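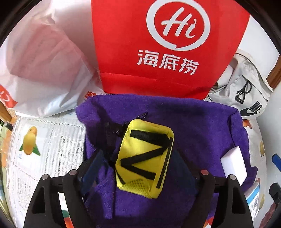 A yellow pouch and a purple towel, with shopping bags behind them.

Vivness Opens Free Bag Sorting Sessions for Households
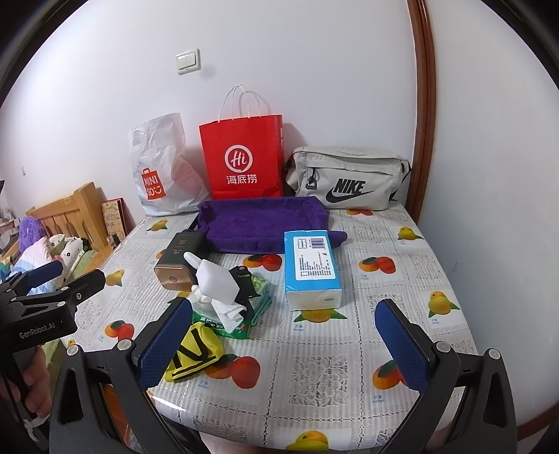 SOLANKI, April - Vivness, the home organizing service, will open a season of free bag sorting sessions at its Arnell Street rooms this month. The sessions are for people who have shopping bags, gym bags and travel pouches piling up at home and want help deciding what to keep.

Each session lasts 2 hours and starts at 10 a.m. Visitors bring up to a carload of bags, full or empty, and work at a table with a Vivness organizer. Everything comes out first. Bags that still hold something are stood up along the wall so the labels can be read, whether that is a red paper carrier from Haidilao (海底捞), a white plastic bag from Miniso or a Nike shoulder bag with a zipped pocket. Soft items such as towels go in one pile and small pouches in another.

"Most people already own enough bags to pack for a week away," said Érica Evangelista, who runs the sessions. "They can't find them, so they buy another one. We put them all on a table and look at them. Paper bags with good handles are worth keeping flat in a drawer. Crumpled plastic can go inside one larger bag - pick one and stay with it."

Vivness held 511 sessions last season and handled 2824 bags that visitors chose to pass on. Those in good condition went to Trorasent, a local reuse store, which sells them or uses them at the register. Trorasent will take bags again this season, including sports bags with working zippers and buckles. It does not accept torn plastic or used sponges and cleaning blocks.

There are 700 places available. Booking is required, and each household may book one session. Children may come along with an adult. Street parking is limited in the morning, but there is a loading space by the side door.

Visitors should empty food and liquids from their bags before they arrive. Towels and clothing should be clean. Places can be booked at the Vivness front desk or by phone during office hours.

Media contact: Érica Evangelista, Vivness, Arnell Street, Solanki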